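Disc QC checklist, Tultov label, *The Braka Line* two-disc reissue. Check discs pulled in December, comments typed in as I went.

- [x] **Case and sleeve.** Spine text matches the front. The back still promises "over 4 hours of extras." I'd like to see the arithmetic.
- [x] **Disc surface.** No scuffs on either one. Hub on disc two is tight, and I had to bend it more than I like.
- [ ] **Running time.** Sleeve and menu disagree. Fang says the sleeve is right. Fang also said that last time.
- [ ] **Restoration claim.** "Newly restored" is on the sticker. The night train reel has the same scratch as the old DVD, in the same place.

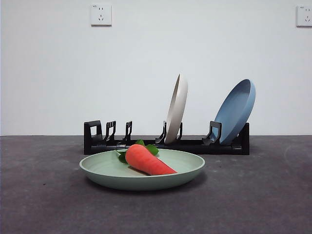
Tultton wrote back that the scratch is in the negative and was left alone on purpose, and that the sticker was cleared months ago. Fine, but I asked for the lab notes and got a trailer. Item stays open.

- [x] **Audio sync.** Checked at the start, at the layer change and in the last reel. Good throughout, which surprised me.
- [ ] **Subtitles.** English track drops two lines in the courtroom scene. The hearing-impaired track has them, so somebody typed them once.
- [ ] **Menu loop.** Music restarts with a click. Marked "cosmetic" on the last sheet by someone who didn't have to listen to it.

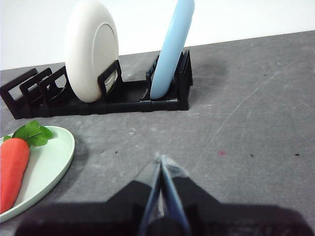

- [ ] **Chapter stops.** Chapter 9 lands in the middle of a sentence. Move it back to the cut.
- [x] **Region coding.** Plays in all three test players.
- [ ] **Numbered edition.** Sleeve says limited to 400. The pressing order says 540. Don't tell me the rest are spares.
- [ ] **Booklet.** Page order is right, staples are not. Of the 50 I opened, 4 had a loose center sheet.

Result: hold. Recheck subtitles, chapter 9 and the edition number on the next check disc.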